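Sirano Clothing Swap: Sorting and Folding

The swap in October brought in more than we planned for. Bags were left at the side door from early morning, and by the afternoon we had close to 800 pieces to go through. These notes go with the gallery from the sorting side of it, from the first bags to the last rail. Angelica Samonte put the page together and Marichka Kravets checked the captions.

Everything that comes in gets the same treatment. It is shaken out, turned right side out and checked at the collar, cuffs and underarms. Buttons are fastened if there are any. Then it goes to a table to be laid flat, looked at once more and folded to a size that fits the shelves.

T-shirts are the largest group by far. We had almost 90 in the first hour, and they are also the pieces most people fold differently at home. Svyatoslav Yurchenko folds in thirds and then in half. Orysia Marchuk rolls hers. For the swap we all use the same fold so the stacks stay level and people can flip through them without pulling the whole pile down.

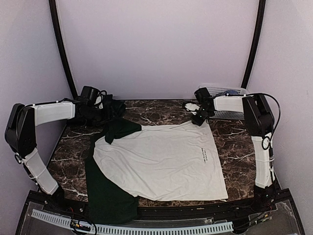 Raglan-style T-shirt, off-white body and dark green sleeves, spread out on the marble-patterned tabletop.

Raglans need a little more care than a plain tee. The sleeve seam runs from the underarm up to the collar, so there is no shoulder seam to line your hands up with. We go by the hem and the neckline. Smooth the body from the middle out to the sides, bring one side in with its sleeve folded back down along the body, then do the same on the other side. After that it folds up from the hem like any other shirt.

Two-color shirts are shelved by the body color. A white shirt with green sleeves goes with the whites. We tried a separate shelf for mixed colors last year and people missed it completely.

Notes from the rest of the sorting

Sizes. Labels were read where there was one. Where the label was cut out or too faded, Roksolana Sydorenko measured across the chest and wrote the size on a slip of masking tape. The tape comes off clean from cotton but not from fleece, so fleece got a paper tag and a pin.

Knitwear. Folded only, no hangers. Sweaters went to the long shelf by the window, heaviest at the bottom.

Pants and jeans. Folded along the inseam and stacked with the waistband facing out. The waist size is easier to find that way.

Coats. There were 35 of them, more than the rails could take. The overflow went over chair backs in the hallway. Check the pockets - we found gloves, bus tickets and a house key, and the key is still at the front desk.

Kids' clothes. Sorted by age and put in shallow boxes on the low table. Pairs of socks were pinned together at the cuff.

Odd items. Single gloves, belts without buckles and anything with a broken zipper went into the repair box. Marichka took it home and has brought about half of it back mended so far.

Leftovers. Whatever was still on the shelves at closing was bagged by type and labeled for the next swap. Nothing with stains or holes was kept. Those pieces were cut up for cleaning rags.

For the next one

Please bring things washed and dry, and leave the hangers at home unless they are the wide kind for coats. Bags should be light enough for one person to carry. Shoes need to be tied together or in a bag of their own.

We could use more hands on the folding tables, mainly in the first two hours. No experience needed, and Orysia will show you the fold - it takes a few minutes to learn. Leave your name at the Sirano front desk and say whether you would like mornings or afternoons.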